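The Last of the Orchard: September at Orside

We have 4 trees, which the previous owner described as an orchard and the county describes as landscaping. What follows is the tail end of picking season, told mostly in fruit. Captions by Mechthild Moser, who did the picking. Complaints by Engelbert Camenzind, who held the ladder.
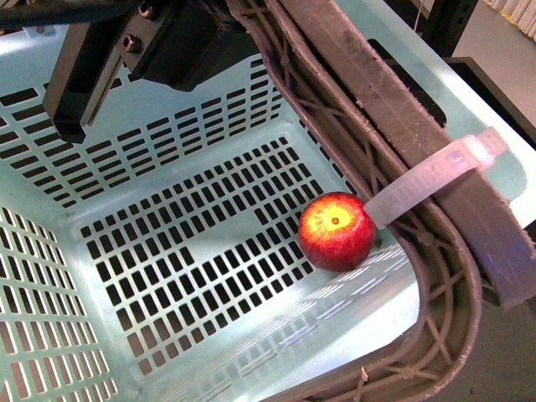 One red apple, one teal basket. Plenty of room for friends.

The yellow patch around the hollow at the top is where Engelbert and I part ways. He says it means ripe. I say it means yellow. We have been having this conversation for 30 years and neither of us has looked it up.

I'm fond of the streaks, too, fine orange ones running down from the top. The apples at the Bachmann farm stand come out one solid red, like nail polish, and they sell by the truckload. Ours sell by the pie, to ourselves.

As for the basket, I like one with holes in it. Leaves fall through, grit falls through, and the whole thing can go under the garden hose. Engelbert prefers his grandfather's wicker, which weighs as much as a calf and has to be kept away from actual mice.

Share this gallery (2)

A few notes for those who wrote in last year: yes, we still make the apple butter, and no, we don't ship it. The recipe came from a cousin in Tilulitz and calls for "enough" sugar. Anything with a soft spot goes into the pot the same evening. Anything without one goes on the cellar shelf, stem up, not touching its neighbor, and gets checked every week until we forget.

The ladder has been returned to the Gradskas. They would like it known that it was due back in September of last year.

391 views | 4 comments | Share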